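Home | Reviews | Kitchen | Cleaning | Storage | Contact

We use cookies to remember your settings and to see which reviews get read. Carry on browsing if you're happy with that, or change your choices at any time.

Ollura table brush: a small orange thing I have become very fond of

2 Feb 2019

I didn't expect to write a whole review of a brush. I bought the Ollura because my old one had gone bald down one side and I was already ordering storage jars from Dostano, so it went in the basket more or less as an afterthought. Four months later it's the cleaning tool I reach for most, and two people in the family have asked where it came from (one of them tried to walk off with it, which I count as a recommendation).

First, the colour. It comes in orange and in a sort of porridge shade, and I'd say go orange every time. It's properly bright! I lose things in drawers, under tea towels, behind the bread bin, and I have not lost this once. My previous brush was white with a clear handle and spent half its life missing.

The handle isn't straight. It has a soft S-shaped bend in it, and for the first couple of days I thought that was just somebody being fancy. Then I got used to it and went back to a straight one at my mum's, and my knuckles kept knocking the table. With the bend your hand sits up a bit higher than the bristles, so you can sweep right across a worktop or along the back of the hob without scraping your fingers on anything. It's plastic, smooth, with a bit of a sheen to it, and it doesn't get sticky if you've had flour or oil on your hands. A quick rinse and it's fine.

There's an oval hole in the flat end of the handle for hanging. I mention it because so many brushes have a silly little pinprick that only fits over a panel pin, and this goes straight on to an ordinary cup hook. Mine lives on the side of the dresser next to the oven gloves.

Now the bristles, which are the best part. They're a mix of greys and white, with plenty of them packed in, stiff towards the base and wispier out at the tips. So you can use it in two ways. Held lightly, the tips pick up the fine stuff: flour, ground coffee, the dust you get at the bottom of a cereal box. Lean on it and the stiffer part will shift toast crumbs out of the groove along our extending table, a job I used to do with a butter knife and a lot of muttering.

I do a fair bit of batch cooking, mostly beans and lentils, and dried pulses are my standard test for any brush. A soft one just rides over the top of them, and a hard one flicks them on to the floor. The Ollura herds them along nicely if you keep the strokes short. Kidney beans are easy. Red lentils take a bit more patience and I still lose a few down the side of the cooker, but I've never owned anything that solved that.

I've compared it with two others I've had. The Zedeo is cheaper and has a nice wide head, but the bristles splayed within six weeks and it started leaving more behind than it collected. The Wako is lovely to look at and beautifully made – it also weighs a ton for what it is, and the hanging loop is a bit of cord that gets grubby. If you only sweep the table after Sunday lunch you might prefer it. For everyday use I'd have the Ollura.

A few grumbles, to be fair to everyone. It doesn't come with a pan, so you'll need your own or you'll be sweeping into your hand like I do. The paler bristles show up beetroot and turmeric, and although mine washed out with warm water and washing-up liquid, it took a couple of goes. It also needs a good while to dry. I leave it hanging overnight, and if you put it away damp in a drawer it'll smell of old dishcloth by morning. And I wouldn't use it for anything wet or greasy in the first place, keep a cloth for that.

Washing: I do it once a week, swish it about in the bowl, flick it hard outside the back door and hang it up. No bristles have come out since the first few days, when I found two or three on the worktop. The ones along the edge have started to fan out a little, though it still sweeps just as well.

I gave 30 kroner for it on a trip, and I've seen it since at home for not much more. If you order from Dostano the item number is 2382, and check you've picked the right colour, as the page defaults to porridge.

Would I buy it again? Yes, and I'm getting a second for the shed, where it can deal with seed compost on the potting bench.

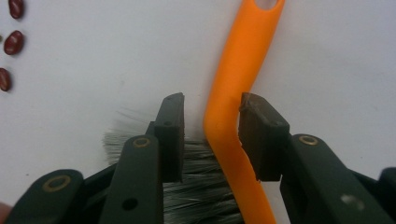 The orange handle and grey-and-white bristles, with a few kidney beans on the white tabletop.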